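Hooks Before Trays

Most small-item storage is sold by tray area. I think that is the wrong measure. A tray accepts anything, so keys end up under receipts within days.

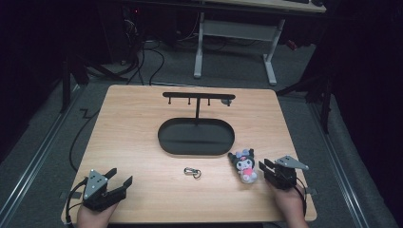 A black metal stand with hooks over an oval tray, with a keyring clip and a small plush doll on the table.

A hook holds one clip and shows at a glance when it is vacant. The Grunham office switched to hooked stands in September, 12 in all, and I would keep the trays for coins only. Plush charms should hang too, if they have a loop.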